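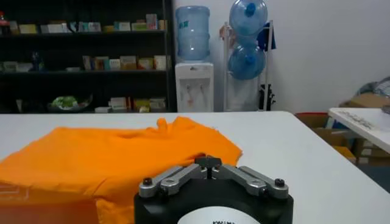 The wrist camera's view of an orange cloth, apparently a shirt, one fold standing up near the fingers.

I'll say it: most cloth-folding code plans way too far ahead. Our old planner at Enska worked out the whole fold before the arm moved, all 340 lines of config included, and then the shirt would slump and the plan was junk. Why keep arguing with a shirt?

These days I'd rather pick one grasp, move a little, look again and pick the next. Yes, it's slower on paper. The Puster folks love to remind me of that, and their simulator runs are gorgeous – but simulated cotton is awfully polite! I'd trade 2000 of those runs for a decent log viewer that shows me what the camera saw when the grasp got chosen. Give me that first, then we can talk about smarter planning.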